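The new repair-information rule is finally out in draft!

If you've followed this newsletter since March, you know how long we've been waiting. The state utilities board has put its draft rule on broadband outage reporting up for comment, and it's a good one. Home internet providers would have to publish a public notice within 20 minutes of confirming a local outage, and they'd have to keep that notice up until service is back. Phone companies have lived with something close to this for years. Cable and fiber providers never have, and it shows.

What I love most is section 5. It says the notice has to name the towns affected, in plain words, on a page you can open without logging in. If you've ever tried to find out from your phone, at 78 percent battery and one bar of signal, whether the problem is your router or the whole county, you'll see why that got me out of my chair!

The draft is 27 pages long and very readable. Skaneo has already filed comments asking for a longer window at night, and Sisance wants small providers left out altogether. I can live with the first – crews do need time to confirm things at 3 a.m. – but the second would leave out most of the rural customers who asked for the rule to begin with.
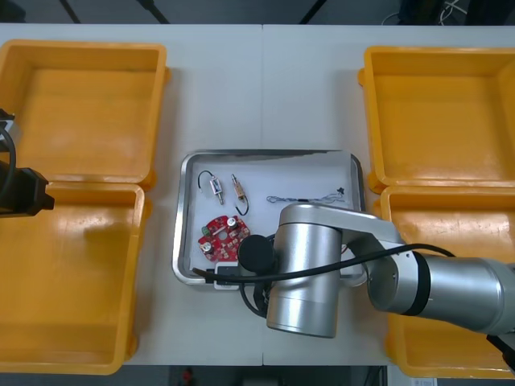 Selma Lazarević writes that she'd go further and make providers credit the bill automatically once a notice has been up for a full day, so customers don't have to call and ask. I'd sign that comment tomorrow, and I hope she files it.

Comments can be sent through the board's website or by mail, and a short one is fine. Tell them where you live, who your provider is and what happened the last time your service went down.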